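Workshop Notebook - Hekard Assembly Support, Bench Cell
Entry date: 01/10/2019
Entered by: G. Lüthi
Copies to: L. Ehlers, V. Fuchs

Subject: Returns sorting, mixed small items, and allocation of duties.

Work resumed on the return bins from Erkodstead. Until February the sorting was carried out entirely by hand at the long bench, in shifts of two persons. The present arrangement assigns picking to the arm and leaves inspection, labeling and exceptions to staff. V. Fuchs has asked that this notebook record the effect on duties as well as cell performance, and the entries will follow that format until further notice.

Session plan: 30 picks, mixed items, green cloth surface, one operator in attendance. Gripper approach from above in all cases. Speed limited as agreed with L. Ehlers.

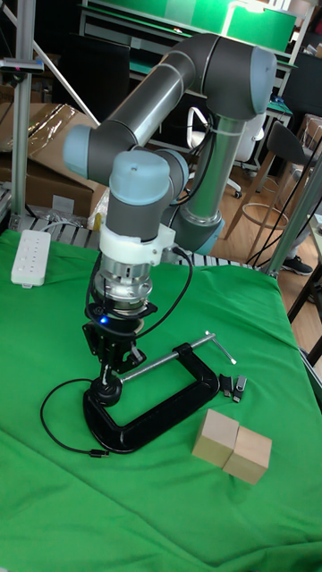
Fig. 1. Arm over the C-clamp; USB drives and wooden cubes to the right of it.

The clamp remains the least satisfactory item in the set. Its grasp point has to be chosen by the operator, as the screw and T-handle leave few good places to close on. Of five attempts, two required intervention. The cubes gave no difficulty. The drives were picked correctly when separated, but the pair placed side by side was treated once as a single object. G. Fontes to review the spacing rule with Prantl before the next session.

Duties. Mr. Fontes reports that attending the cell is less tiring for the hands than bench sorting but requires more continuous attention. He requests a change of operator after each 12-pick block. I support the request and have forwarded it. V. Hollenstein notes that the sorters know many returned parts by feel and that this knowledge is not at present written down anywhere. He proposes that each sorter spend part of a shift on the Polik item list, adding remarks on handling. Approved in principle - hours to be confirmed by Mr. Ehlers.

The posted statement that the cell would take over nearly 100 percent of sorting should be withdrawn. It has caused concern on the late shift and does not match the plan.

Open: revised notice, operator rotation, clamp grasp points.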